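Reporting Snow and Ice Closures: Guidance for Business Premises

Last updated 6 June 2023

Shops, cafés and other premises in the Nunder district are asked to report any change to their opening hours during severe winter weather. The procedure applies from October until the end of the winter service period.

Before you begin

You will need your premises reference, printed at the top of your annual notice, and the telephone number of the keyholder on duty. Premises on the Seneviratne Estate share one reference and should also give their unit number.

Step 1. Check the current warning

Consult the district weather page before reporting. An amber or red warning allows you to close without prior notice. Under a yellow warning, normal hours are expected unless access is unsafe.

Step 2. Submit the closure form

Complete Form 17 online by 9 am on the day of closure. State whether you will be closed all day or opening late. Late forms are accepted but may not appear in the morning bulletin.

Step 3. Clear the entrance

If you intend to open, clear a path from the door to the public footway. Do not use hot water, as it may refreeze. Grit may be collected from the Nesach depot, with a limit of 2 bags per premises.

Step 4. Inspect doors and shutters

Check that locks, shutters and delivery doors move freely before admitting the public. Do not force a frozen mechanism.
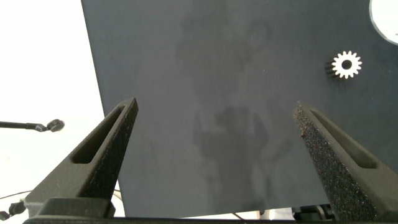 Step 5. Confirm reopening

Withdraw the closure notice through the same form as soon as normal hours resume. Notices which are not withdrawn lapse at midnight.

Larger premises

Sites with a floor area above 1,000 square metres must also inform the Pomo Road control room by telephone.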